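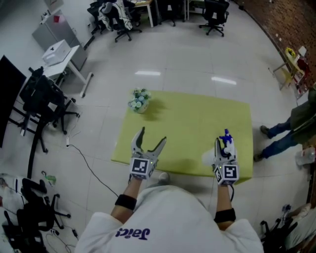
4.3 Regeln für die Aufnahme mit Handgreifern

Gilt für alle Arbeitsplätze mit zwei Greifern (links und rechts). Stand: 14. September

1. Greifer einschalten und warten, bis die Anzeige am Würfel grün leuchtet.

2. Marker auf beiden Würfeln prüfen. Verschmutzte Marker trocken abwischen, zerkratzte austauschen. Nicht überkleben.

3. Armbänder anlegen. Lange Ärmel dürfen getragen werden, sie dürfen aber den Marker nicht verdecken.

4. Kabel am Handgelenk entlang nach unten führen. Es muss bei gestrecktem Arm noch Spiel haben.

5. Beide Greifer einmal ganz öffnen und schließen, erst dann mit der Aufgabe beginnen.

6. Gegenstände nur mit den Fingern des Greifers fassen - nie mit der freien Hand nachhelfen. Fällt etwas vom Tisch, wird die Aufnahme beendet und neu gestartet.

Hinweis: Weitere Personen halten Abstand zur Tischkante und greifen nicht in den Arbeitsbereich.

Hinweis: Nach 62 Aufnahmen ist eine Pause einzutragen, auch bei kurzen Aufgaben.

VORSICHT: Stromkabel auf glattem Boden sind eine Stolpergefahr. Laufwege vor Beginn abgehen, Flaschen und Tücher vom Boden aufheben.

VORSICHT: Finger nicht zwischen die Greiferbacken halten.

Abweichungen bitte an Theda Dreßler melden, mit Nummer der Aufnahme.

Weitere Abschnitte
4.2 Tisch und Beleuchtung einrichten
4.4 Aufnahmen benennen und ablegen
5.1 Greifer laden und lagern
Änderungen seit Februar
Ansprechpartner Standort Tullcombe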